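Fitville rec ground: a quick word with the new chair

Caught the chair of the Fitville Recreation Trust between meetings. Two minutes, she said. Got seven.

First thing, the lease. "Signed in June, 28 years. The town keeps the land, we run it." And the Planduvgate end? "Still boggy. Drainage quote is in, its not cheap." 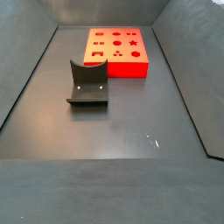 Membership is better than she'd feared, 119 households paid up. The tennis courts do most of that. Bowls less so. "We'd like the Hurnau side back for juniors, if they'll have us."

Parking? Long sigh. "Ask me in the fall."

Pavilion roof next, then teh changing rooms. Bookings still go through the office, mornings only.

July 15, 2021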